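Toothpaste standing up in a little tub – converts?
Home and Storage > Bathrooms > Small Spaces
Started August 2018
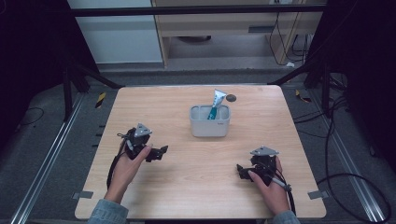
mossyhatstand wrote:
So I've been going on to my sister about this for weeks and she has asked me, nicely, to find other people to talk to. Hello other people!

We've lived in the flat on Gondal Terrace long enough for me to hate the bathroom shelf. It's narrow, it slopes very slightly towards the bath, and everything on it used to lie in a heap. The toothpaste was the worst. It lay on its side, slid, oozed from the cap and stuck itself to whatever it landed on. Then I had a clear-out of the kitchen drawers, found a small light grey plastic tub with rounded corners that used to have stock cubes in it, and stood the toothpaste in that. Crimped end up, cap end down. It is brilliant. I cannot tell you how much I enjoy reaching for it in the morning.

The paste sits at the cap end where you want it, the tub catches any drips, and when it gets grubby I swill the tub out and put it back. It takes up hardly any shelf. I've now done one for the hand cream and one for the tube of stuff for my knees.

Does anyone else do this? And what do you use for the tub? I want to do the whole cupboard now and I've run out of old ones.

Pell_Mell wrote:
Yes! Tubs for everything in our house. Tubes cap down always. You get so much more out at the end, and it saves all that rolling up from the bottom with a hairgrip.

For tubs I'd go short and wide over tall and thin. A tall one looks tidy but you have to fish about in it, and it topples if you catch it with your sleeve. Low sides and square-ish corners will sit snugly against the wall.

gruffalump wrote:
I'm going to be the misery. We tried this and the bottom of the pot was disgusting inside a fortnight. Water runs down your hand, down the tube, into the pot, and there it stays. Then there's a chalky soup at the bottom and the cap is sitting in it. I'd sooner have it flat on the shelf where I can see what's going on.

mossyhatstand wrote:
Gruffalump, that's fair, but how often were you rinsing it? I do mine when I do the basin. It's one swish.

gruffalump wrote:
I have three teenagers. Nobody is doing one swish.

Pell_Mell wrote:
Ha. Put a folded square of flannel in the bottom and chuck it in the wash with the towels. Problem gone.

gruffalump wrote:
A damp flannel in the bottom of a pot, with teenagers. Think about that for a minute.

tinribs262 wrote:
Drill holes in the bottom! I did ours with a hot skewer (window open, don't breathe it in) and then stood the tub on one of those ridged soap dishes. Drains lovely. You do need a dish or the water just goes on the shelf, which I found out by not having a dish.

Also worth saying, check the tub is heavier than you think it needs to be. A full tube in a light tub is fine but as soon as it's half used the flat end flops over to one side and can take the lot with it. I put a few clean pebbles in ours.

oatcakequeen wrote:
Oh I love this thread. Pebbles! I've got a jar of them from Esgate beach doing nothing.

I do mine slightly differently. Each person has a tub, with their own toothpaste and their own brush, and the tub goes in the cupboard with a label on the front. My husband likes a different flavour from the rest of us and used to complain bitterly, and now he has his own tub and is silent on the subject. Small labels, by the way. I started with great big ones and it looked like a school cloakroom.

gkang_dikitz wrote:
Guangming Kang here, I look after the bathrooms section on the Dikitz swap board, some of you will know me from there. I'm firmly with mossyhatstand. People bring in tubs by the bagful at our swaps and the small rectangular ones always go first. They line up against each other with no gaps, where round pots waste all that space in between.

One thing I'd add is to measure the tube before you choose. Hold it cap down against the outside of the tub. You want the rim to come to somewhere below halfway up the tube, so there's plenty left to grab. If the rim's too high you end up pinching at the very top, and on a new tube that's the hard flat bit and you can't get hold of it.

Pell_Mell wrote:
That's a really good rule. Mine are all a bit too deep, now you say it.

marchpane wrote:
Can I disagree with everyone? Cap up. I know, I know. But the flip-top caps on ours don't shut properly once they've got paste in the hinge, so cap down leaks all over the tub. Cap up in a tub is perfectly stable if the tub is narrow enough to hold the crimped end, and you just squeeze from the bottom as your mother told you to.

tinribs262 wrote:
Cap up in a tub is madness, all the paste is at the wrong end!

marchpane wrote:
It's toothpaste. It doesn't go anywhere. It's the same thickness as putty.

oatcakequeen wrote:
The children's one does. It's practically a drink.

mossyhatstand wrote:
I hadn't thought about the hinges. Mine's a screw cap so it shuts tight. Marchpane, have you tried wiping the hinge with the corner of a wet cloth after use? It sounds fussy but it's quick.

marchpane wrote:
I have not and I'm not going to, but thank you :)

lowtidelil wrote:
I did a full bathroom cupboard like this last December when we were stuck indoors, and I'd say get everything out onto a table first. Kitchen table, dining table, anything big and flat in decent light. I tried doing it shelf by shelf standing in the bathroom and I just shuffled things from one side to the other. Once it was all on the table I could see we had 8 part-used tubes of toothpaste. EIGHT. There are two of us.

Then try things in the tubs there on the table before you put anything back. Give each tub a little nudge. If it wobbles on a table it'll certainly go over on a shelf.

gruffalump wrote:
Eight tubes makes me feel a good deal better about my household.

lowtidelil wrote:
One of them was from a hotel we stayed in before we were married.

mossyhatstand wrote:
The table idea is so good. I did ours kneeling on the bath mat and my back was not happy. Going to do the airing cupboard that way next.

Lil, what did you do with all the part-used ones? I can't bear to throw them out.

lowtidelil wrote:
Stood them all in one tub, in a row, and we worked through them from the smallest. I was oddly proud when we got to the end. The really old one went in the bin though. A smidge of ordinary white paste is good on the white edges of plimsolls, so that's where a couple of the dregs went.

Zaltemero_fan wrote:
Has anyone got the Zaltemero stacking trays? I keep looking at them and can't decide. I've got 20 little bottles and tubes to fit under the basin, and the pipe comes right through the middle of the space.

gkang_dikitz wrote:
I have them and they're well made, but I wouldn't use them for tubes. They're shallow, so everything has to lie down, and you're back where you started. For under a basin I'd do small tubs on either side of the pipe, standing in a baking tin so you can pull out each side in one go. Old roasting tin is fine. It slides well and it catches drips.

Zaltemero_fan wrote:
A roasting tin! I've got just the one, it's too warped to cook in. Thank you, doing this tonight.

Pell_Mell wrote:
Baking tin idea stolen for the cleaning cupboard.

gruffalump wrote:
All right. I've drilled a pot. Three holes, on a soap dish, no flannel. I'm giving it a month and I'll be back to tell you all how horrible it is.

tinribs262 wrote:
Yes!! Report back please. And get a pebble in it.

oatcakequeen wrote:
I can post you a pebble.

marchpane wrote:
Cap up, gruffalump. Be strong.

gruffalump wrote:
It's going in whichever way up the fourteen-year-old leaves it.

mossyhatstand wrote:
I'm so pleased you're trying it. My sister says I've gone from boring one person to boring a whole website, and the counter says this thread has had 1,475 views, so there must be more of you out there. What have you got in your tubs?

newleaf_nan wrote:
Long-time reader, first post. I keep my denture paste, my corn plasters and a pencil in mine. The pencil is for the crossword. Ours is an old margarine tub cut down with scissors, with tape round the top so it doesn't scratch.

mossyhatstand wrote:
Welcome, newleaf_nan! Tape round the rim is going straight on my list. What sort of tape? Does it stay put in the steam?

newleaf_nan wrote:
Electrical tape, dear. It's been on two years.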